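Home News Society Health Opinion Archive Contact

Neighbors who met during a long power outage were still helping each other months later, survey finds

People who went through a long power outage with their neighbors were more likely to lend money, watch children and share rides months after the lights came back on, according to a survey released by the Kobzar Center, a private research group that studies community life.

The center questioned 2,005 adults in the towns of Tikach and Vatel, which lost power for 5 days last winter when an ice storm brought down lines across the county. Researchers asked how many neighbors people knew by name before the storm, how many they knew now, and what kinds of help they had given or received in between.

People who spent at least part of the outage in a shared place, such as a school gym, a church basement or a neighbor's house with a wood stove, reported the biggest changes. Most of them said they had since done a favor for someone they had not spoken to before the storm. Among people who stayed home or left the county, far fewer said the same.

"We expected a lift in the first few weeks," said Antonina Semeniuk, who led the survey. "What we wanted to know was whether any of it would be left by summer. Some of it was."

The effect was uneven. It was strong on streets where residents had to make decisions together, such as who would get fuel for a generator or whose freezer would be emptied first. It was weak in places where help came fully organized from outside. In one apartment complex on the north side of Vatel, where a relief crew delivered boxed meals to each door, residents knew hardly more of their neighbors afterward than before.

Semeniuk said that result should not be read as a case against relief work. Many people in the complex were elderly and could not have managed the stairs to a common room. But she said planners might look for ways to let residents handle part of the work themselves when it is safe to do so.

The report also looks at people who did not feel included. Renters who had lived in their homes for less than a year were the least likely to be invited to a neighbor's house during the outage, and the least likely to say that anyone had checked on them. Several told interviewers that they could hear other people gathering and did not know whether they were welcome.

Demyd Nazarenko moved to Tikach a month before the storm and spent the first two nights alone in his kitchen with the gas oven on, which he now knows was dangerous. On the third day a woman from across the road knocked and asked if he had any batteries.

"I didn't have batteries," he said. "She told me to come over anyway."

He still eats at her house once a week. He also said that he has not met anyone on the next street over and would not know how to begin.

Researchers have argued for decades about why some shared hardships pull people together and others leave them suspicious. One common view is that the cause matters. A storm has no author, so there is no one on the block to blame. Factory closings, lawsuits and political fights tend to sort people into sides, even when everyone involved is losing something.

The survey gives some support to that view. The center put a separate set of questions to 200 former workers at Brondus, a packaging company that closed its Tikach plant in the spring. Many had worked side by side for years. Fewer than half said they were in regular touch with more than one former coworker, and a large share said they avoided at least one. The most common reason given was a disagreement over the severance vote.

Rosemarie Diekmann, a retired family counselor who reviewed the report before it was released, said she was cautious about comparing the two groups. The former plant workers were older on average, and they were interviewed while many were still looking for jobs.

"A power outage ends and everybody knows when it ended," Diekmann said. "Losing your job doesn't finish on a certain date. I would ask those same people again in two years."

She also noted that the survey relied on memory. People who became friends with their neighbors may recall the outage more warmly than they felt it at the time, and people who had a hard winter for other reasons may have left that out. The report lists both points among its limits. It does not include a comparison town that kept its power.

County officials said they had read the findings. Pieter Mokgethi, the deputy emergency manager, said the county had treated its warming centers mainly as a matter of cots and heat. The next version of the plan will ask each center to keep a sign-up sheet for small jobs, including making coffee, reading to children and walking dogs. The county will also mail a card to 1,000 rental addresses with the location of the nearest center and a phone number for people who need a ride.

"It's a cheap change," Mokgethi said. "If it doesn't do much, we've lost some postage."

Not everyone in the two towns remembers the storm as a good time for neighbors. Two arguments over borrowed generators ended up in small claims court, and a food pantry in Vatel reported that donations went up for a month and then fell below their usual level. Semeniuk said the pantry's numbers were a useful reminder that people can be generous to the family next door and still give less to strangers across town – the survey asked only about neighbors.

The center plans to return to the same households next year. It will ask whether the favors have continued, and whether people who have moved away since the storm kept up with anyone from their old street. 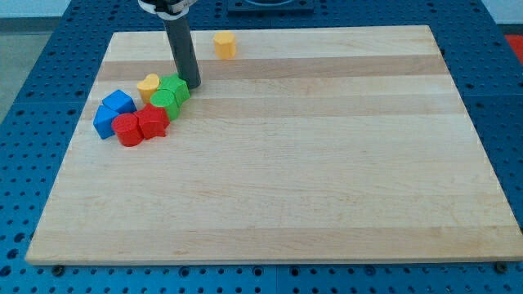 TIKACH, November – A public discussion of the survey will be held at the Tikach library at 7 p.m. and is free to attend. Ustyna Kovalchuk, who runs the library's adult programs, said printed copies of the report will be at the front desk, along with a large-type summary. Rides are available for Vatel residents who call the library by noon on the day of the meeting.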